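Week 5 handout: Looking at a hand-held gripper kit before you buy one
Course: Robots at Home, evening group
Notes by Corina Căpraru

Before you read on, dig out your sheet from last week (the one with the two columns, "what the seller says" and "what I'd want to check"). We're filling in the second column tonight, and I've left plenty of gaps for you.

The kit we're reviewing is the Draltard, sold by Storberg. You get the gripper, a charger, a carry case and a login for their Lostora service, where your recordings go to be sorted. The starter plan is $442 and covers 50 hours of uploads. After that it's $12 an hour, and yes, Octavian has already asked me whether unused hours roll over. They don't! Read page 3 of the terms, it's in very small type.

My own view, after a few weeks of borrowing grippers left and right: kitchens are where you should test these things. Forks and chopsticks are thin, they roll, they lie across each other, and picking out just one is fussy work. A box of wooden blocks will make any gripper look wonderful.
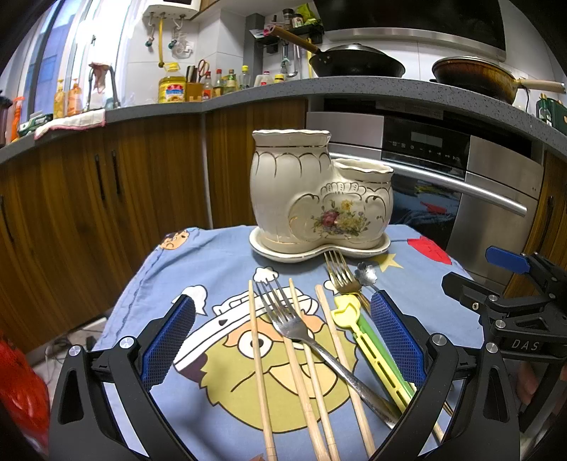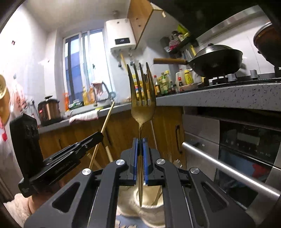

When you write up your own try-out, please split it into the grab, the carry and the letting go. Last term Viktória Pintér handed in a lovely report that was all grab, and we had a long talk about it. Letting go is where I lose my patience, especially over anything narrow.

Things I'd ask any seller:

How much do replacement finger pads cost, and can I swap them myself?
Does my wrist hurt after an hour? (Okay, ask yourself that one.)
Who gets to see recordings made in my home?
What happens to my uploads if I cancel?

Storberg answered the first and third by email. I'm still waiting on the other one, and I'll post it in the class folder if it comes.

For next time: pick six items from your own drawer, rank them from easiest to hardest to grab, and bring the list. Emanuel Stoica will bring the Ilie kit so we can compare the two. The reading is pages 107 to the end of the chapter, skip the math box if it scares you.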